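Grulora Crumpet & Toasting Loaf Mix - 3,000 g sack

I started blending this one in my Gavcombe kitchen because I was sick of bread that goes to cardboard the minute you toast it. It's a plain white mix with a bit of malt in it, and one sack makes 6 loaves (smallish ones, mind you - I like a slice that fits the slot!).

Add 73 ml of milk to the water for a softer crumb. Let it rise until it's puffy, bake it, then leave it overnight before you slice. I know, I know. Go for medium on the dial and watch the first piece.

Orders in by noon ship the same day.

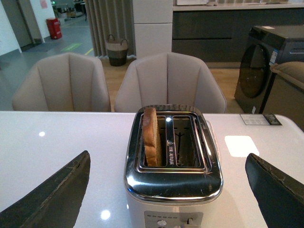
Roald Lindholm wrote in to say the crust stays crisp even under cold butter, but he'd like a rye version. It's coming in May, Roald!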